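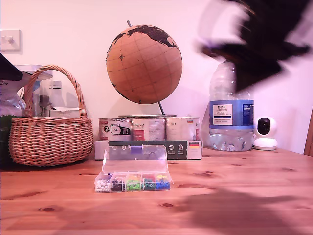

Visit report: Oson Watercolor Mill, Ivdale, open day of 20 May 2018

The mill makes cotton paper for watercolor in two weights and sells most of it under the Ernon name. The open day covered the vat room, the drying loft and the sizing room. The finishing area was closed for floor repairs.

Sheets are formed on a mould machine and pressed between wool felts. The felt sets the surface, and a worn felt gives a flatter tooth on one edge. The mill replaces its felts every 52 weeks. Older stock can be told apart by the watermark, placed 2 inches from the lower deckle.

Sizing is gelatin, applied in a tub after the first drying.

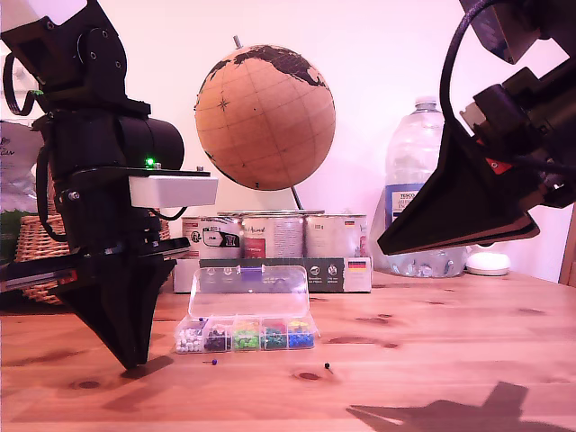
The second drying is slower and takes place in the loft, with the sheets hung over ropes. Wenche Grønli, who led the tour, said that sheets taken down early absorb unevenly and show blotches in a flat wash. These go to the seconds bin, sold at the gate by weight.

A test table had been set up with samples from lots 600 and 703. I laid the same graded wash on both, using one brush and one mix of ultramarine. Lot 600 held a wet edge longer. Lot 703 lifted more cleanly with a damp brush but lost some surface fiber after masking fluid — a fault I have also met in the Steinbach rough.

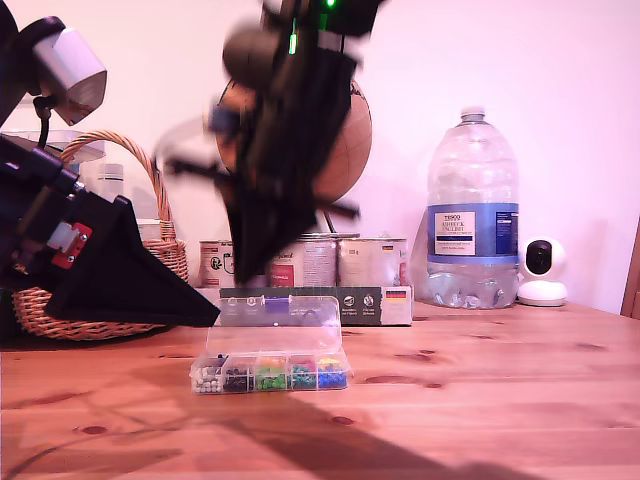

Fiorella Sartori disagreed about the masking fluid. In her view it had been left on too long, and lot 703 would take it well if it were rubbed off within the hour. She stretches all her sheets first, which I did not do.

The mill opens again in June. Bring your own brushes; the ones on the test table are student grade.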